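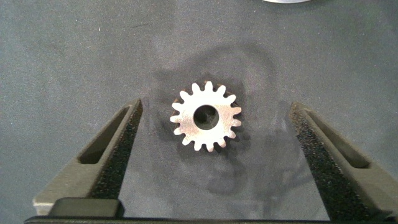 C'est quoi, un greffier ?

Au tribunal, tout le monde parle : la juge, les avocats, les témoins. Mais qui garde la trace de tout cela ? C'est le greffier, ou la greffière – une personne très attentive, assise tout près de la juge, qui note ce qui se passe d'important pendant l'audience.

Imagine un procès qui dure jusqu'en décembre : son dossier peut dépasser 400 pages ! Alors, quand on a un doute, on rouvre le dossier et on relit tranquillement.

Ysaline Aubert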